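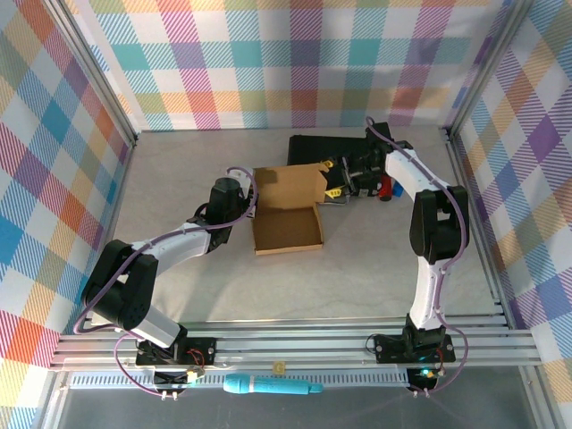 Clyde Lindqvist reckons that teaching a robot by hand is mostly a way of finding out how badly you understand your own hands. Esperanza Lindgren laughs when I read her this, and then agrees with nearly all of it.

"He's right, annoyingly. You sit down thinking, it's a box, I've shut thousands of boxes. Then you have to do it with two fingers on each side and no feeling in any of them, and suddenly you're asking yourself which bit of the lid goes first. I'd never once thought about it!"

Lindgren has spent most of the past year at Husik recording demonstrations for pairs of robot arms. She holds a second, lighter set of arms, and whatever she does with those, the pair at the table does too. The joint angles are saved along with the camera views, and later a model is trained to produce the same sort of movement without her. Before this she repaired sewing machines, and she thinks the two jobs have more in common than people expect.

"Tension," she says. "It's all tension and timing. With a machine you listen for it. With the arms you watch for it, because you can't feel the card pushing back at you. You see the flap start to bow and you ease off. After a few days your eyes are doing the job your fingertips used to do, and it's a lovely feeling when that clicks."

The current job is cardboard, which she describes as a terrible material and a brilliant teacher. Card creases where it likes. It springs open. A mailer box that has been folded thirty times is much softer than a new one, so she swaps them often and keeps the tired ones as well, for variety.

I asked how many attempts go into one short session. On the day before we spoke she had recorded 42 and kept 38. The other four went because she had stopped halfway to think.

"Mistakes I keep, if I put them right. If the gripper slips off the edge and I go back and get it, that's gold, that's the arm learning there's a way back. What I throw out is dithering. If I hang there in mid-air wondering what to do next, the model learns to hang there as well. We had one that used to stop just short of the lid, every time, like it was plucking up courage – and that was me. That was my pause, copied perfectly."

She is hard on herself about speed too. When she started, she took great care over every movement, and the recordings came out so slow that a single fold could run past 30 seconds. Kenna Cairns, who trains the models, asked her to loosen up.

"Kenna said, do it like you're wrapping a present for somebody you quite like. Which sounds daft, but I knew just what she meant. Tidy, but get on with it."

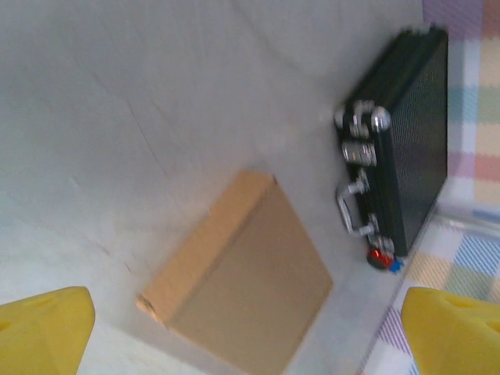 Some of her habits come from learning to work with the wrist cameras in mind. A person standing by the table can lean over and look, but the model only gets what the cameras get, so Lindgren now checks the recorded views before she decides whether a session was any good. If she has grasped something the cameras couldn't see, she counts that as cheating.

"I know where the edge is because I'm standing there with my great big head. The arm hasn't got my head. So I'll turn the wrist a bit on the way in, so there's a proper look at the thing before the fingers close. It costs you a moment and it makes a huge difference afterwards."

She also moves things between attempts: the box turned a little, or shifted along, or left at a silly angle. Early on she put it back in the same spot each time out of pure neatness, and the first model they trained was hopeless as soon as the box sat a hand's width to the left.

Has it changed how she does things at home? Very much so, she says. She narrates the washing-up. She has strong views on jar lids. She recently opened a parcel using only finger and thumb on each hand, to see whether it could be done, and it took her most of a cup of tea.

Her next piece of work, due to begin in October, is cloth, and she can hardly wait. "Everyone pulls a face when I say cloth. But I've had my hands in fabric for years, and I want to see how much of that I can get across through a pair of grippers. Maybe only a little. I'd be thrilled with a little."

We had gone well over our hour by then, and she wanted to get a few more folds recorded before lunch.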